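Subject: Re: [shared-equipment] Arm and gripper for the kitchen work: what we buy in August
From: Geetha Shenoy
To: shared-equipment list
Date: 23 February 2026

Brian, all,

Replies to your points below, with your text left in where it matters. I have put the simulation render at the bottom because two of the questions turn on it.

Brian Ondieki wrote:
> I have been asked to put a single line in the plan for the arm, the
> gripper and whatever else the kitchen work needs. At the moment I have
> three different wish lists and they don't agree. Gaurav wants a second
> arm. Séverine wants spare fingers and a proper bench. Peninah wants the
> money kept back for compute until the simulation work has shown
> something.

I don't think these are as far apart as they look. Nothing has to be ordered before August, when the current lease on the Londercombe room is renewed or dropped. If it is dropped, the bench goes with it and Séverine's request becomes the first item. If it is renewed, the bench can wait a year. So I would ask you to write the plan in two versions, one for each outcome, and leave the arm line the same in both.

> Could someone tell me plainly whether we need one arm or two? The
> quote from Rerkik is for one, with an option on a second at the same
> price if we take it up within the financial year.

One. All the tasks we have in simulation are single-arm tasks: pick something up from the worktop, put it in the sink, take it out of the sink, put it on a plate. Gaurav's case for a second arm is that we will want to hold a plate still while wiping it. I agree that we will want that, but we have no task written for it, and nobody has the hours to write one before the summer. The option with Rerkik costs us nothing to hold. I suggest we hold it and come back to it when the single-arm results are in.

Please do check with Rerkik what "same price" covers. The first version of the quote left out the mounting plate and the cable set, and I would not want to find that the second arm comes without them.

> Gripper. The standard one is included. Séverine has asked for 500
> pounds for spare fingers and says it should be more. Is this a
> consumable or a piece of equipment? It matters for which budget it
> comes out of.

Consumable. Fingers get knocked against things. In a kitchen layout the sink rim is the worst place, as the fingers have to come down close to it whenever the target is in or over the basin. Look at where the two black fingers are in the render, one at each front corner of the sink. On the real bench those are the places where I expect the damage.

I would keep the 500 for the first year and set up a simple log of when each finger is changed and what it hit. Then next year's figure will be based on something. Séverine, if you have the change dates from the Kashindye trials, even on paper, please send them to Brian. That was a different gripper, but it would be better than a guess.

> Bench and sink. Do you need a real sink? I have a joiner's estimate of
> 2,000 for a worktop with a drop-in sink and cabinets above. Facilities
> will ask whether it needs to be plumbed in.

It does not need to be plumbed in. We need the shape of it: a basin with a rim, a tall tap at the back that the arm has to keep clear of, and something solid overhead. The overhead part is easy to leave out when trying to save money, and I would ask you not to. The arm can take routes over an open table that it can't take under a shelf and a cupboard door, and if the real bench has no cabinets we will be testing something easier than what we trained on.

It doesn't have to match the render in every way. The wood can be any wood. The tiles can be a printed sheet stuck to a board. I would like the worktop to have a speckled pattern of the same general kind, as a plain white one makes every object stand out and gives the camera an easy time. Please ask the joiner whether a patterned surface changes the estimate.

The sink should be white and have a single basin. Steel would be cheaper from most suppliers, but the reflections would be a new problem and I would like to meet that one later, on purpose.

> Objects. There is a line here that just says "food and crockery". I
> can't send that upstairs.

Fair. Peninah has a list of 13 items and will send it to you. It covers plates, a bottle, imitation fruit and so on, and all of it is cheap apart from the imitation food, which we should buy in one go from one supplier so that we can get the same things again. Gelleter sell it, and so do several others. Please don't let anyone buy real grapes for this. We did that in the old building, and they had to be replaced every other day.

The bottle should be plastic if a dark green one can be found. If it has to be glass, then we need a tray under the working area and a line in the risk assessment, and I would prefer to spend the money on looking for a plastic one.

> Peninah's point about compute. Is she right that we should wait?

Partly. She is right that we should not buy the arm before the simulated tasks work well enough to be worth moving over. I don't agree that the money should go on compute in the meantime. The machine we have is busy at night and mostly idle by day, and that is a matter of who queues what and when. I have asked Gaurav to look at the queue with her before we talk about a new card.

What I would accept is a condition on the arm line. The order goes in only when the pick-and-place tasks in the sink layout have been run with the clutter moved about between trials, and the results have been written up and sent to this list. Peninah can decide what counts as good enough, and she should write it down before the runs start. If we get to August and it has not been met, the arm waits and the bench goes ahead on its own, as the students can use it for other things.

> Last one. Who signs for delivery? The crate will not go up in the
> small lift.

Séverine has said she will take it at the loading bay, provided she gets two days' notice. The crate can be opened there and the arm carried up in its inner case. Please put the notice period in the order itself. Rerkik's carrier ignored a phone call last time.

So what I need from people:

Brian: two versions of the plan, the question to Rerkik about the mounting plate and cables, and the question to the joiner about the surface.

Séverine: finger change dates from Kashindye, if they exist.

Peninah: the object list, and the condition for the arm order.

Gaurav: the queue, and a short paragraph on the second arm that Brian can keep on file for the option. Half a page is plenty.

I am away for the second half of this week but will read mail in the evenings. If anyone thinks one arm is the wrong answer, please say so on the list and not to Brian privately, as he has had enough of that.

Geetha 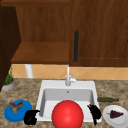
Simulated sink layout, with the gripper fingers at the front corners of the basin and the red sphere between them.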